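Organização de Espaços Domésticos — apontamentos da aula 4
Módulo: a triagem dos objetos pequenos
Docente: Felista Wanyama

Antes de mais, obrigada a quem trouxe as fichas preenchidas da aula passada. Li-as com muito gosto (a do Josphat Kariuki tinha três folhas só sobre a gaveta dos talheres!) e vou devolvê-las com notas em 28 de janeiro de 2026, juntamente com a folha de avaliação.

Hoje ficamos com aquilo a que costumo chamar a caixa de ninguém. Todas as casas têm uma. É a caixa, o cesto ou a gaveta funda onde vai parar o que andava em cima da mesa quando tocaram à campainha, e que em dezembro, com as visitas, enche ainda mais depressa. Lá dentro convivem coisas da casa de banho, da cozinha e da oficina, e é por essa mistura que gosto de começar.

O primeiro passo é pousar a caixa numa mesa desimpedida à volta, a uma altura em que não seja preciso dobrar as costas, e olhar lá para dentro sem pressa. Ainda não se arruma nada. Peço-vos só que digam em voz alta, para cada objeto, em que divisão ele é usado — a divisão onde é usado, reparem, que muitas vezes é diferente daquela onde tem estado guardado. 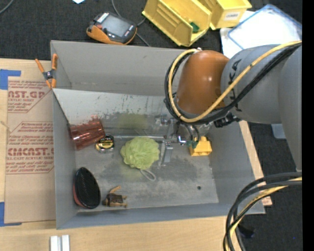

Uma esponja de banho de rede verde-lima vai para a casa de banho, e de preferência pendurada pelo cordão. Um copo de plástico vermelho volta à cozinha, depois de lavado. Já a fita métrica costuma dar discussão: a Esther Okoth guarda a dela junto da costura, eu tenho a minha com as ferramentas, e ambas as respostas estão certas desde que a casa inteira saiba qual é. Com as escovas convém ter um pouco mais de cuidado, e quem não souber para que serve a que tem na mão deve pô-la de parte e perguntar.

O segundo passo é juntar por destino. Façam montinhos na própria mesa, um por divisão, e deixem um canto para as dúvidas. O canto das dúvidas tem de ser pequeno, do tamanho de um prato, senão cresce e ficamos com outra caixa igual à primeira.

Por fim, cada montinho é levado de uma só vez, e a caixa limpa-se vazia, com um pano húmido, cantos incluídos.

Para a próxima aula: escolham uma caixa vossa, façam a triagem e tragam a lista dos destinos. Meia página chega perfeitamente, Josphat.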